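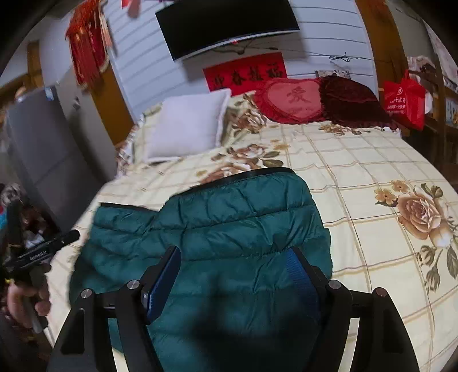
A down jacket should be folded on a bed. I used to do mine standing up, against my chest, and it came out lopsided every time. Lay it flat, zip it, bring the sleeves in and roll from the hem.

Stores like Gallagher sell vacuum bags for this, 2 to a pack. I think they're a waste of money. Down packed hard until November comes out limp. A cotton sack on the closet shelf costs less and does the job better.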